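Stitis opens its new packing room, and the belt is my favorite part

16 Mar 2019

FOR IMMEDIATE RELEASE

I've been writing these announcements for Stitis for a while now, and I don't usually get to write one about something I walk past every morning on the way to the coffee pot. So bear with me if I get a little carried away! Our new packing room on Wanyama Road is up and running, and we're shipping the full Skistatwood line of garden hand tools out of it.

If you've ordered from us before, you may remember the old setup. Two long tables, a lot of tape guns, and people carrying boxes back and forth past each other all day. It did the job when we were sending out 42 orders on a good day. We now plan for 400, and the tables weren't going to get us there (neither were our backs).

The big change is a set of 3 short belt conveyors. I asked for green and I got green – a deep, dark one that I think looks great against the metal. The side rail is grooved aluminum, and the end brackets are held on with plain bolts and screws you can get at from the side. I like that more than I expected to. Our last piece of equipment hid everything behind a cover, and every small repair turned into a hunt for the right key.
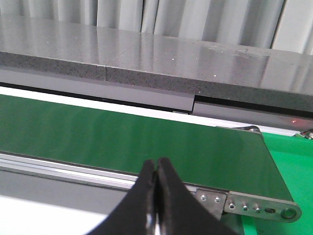

What changes for customers

Orders placed before noon will now go out the same day. Before this we promised 2 days and sometimes sweated over it. Gift wrapping is back too, in the brown paper with the green string, and you can add it at checkout. Prices on the Skistatwood tools are staying where they are.

We're also bringing the Dakitz seed boxes in house. Those used to be packed across town and then trucked over to us, which meant a lot of dented corners and a lot of apologetic emails from me. They'll be packed in the same room as everything else, starting with the fall boxes in July. Yes, fall boxes in July. Garlic people like to plan ahead.

Come and see it

We're holding an open house once the weather warms up, and I'll post the hours on our news page. There will be lemonade, a table of slightly scratched trowels at half price, and a chance to pack your own order if you feel like it. Kids are welcome as long as they keep their fingers off the belts.

Reporters and garden bloggers who would like to visit sooner can write to the Stitis press desk through the contact form. It comes straight to me, and I answer most messages by the next morning.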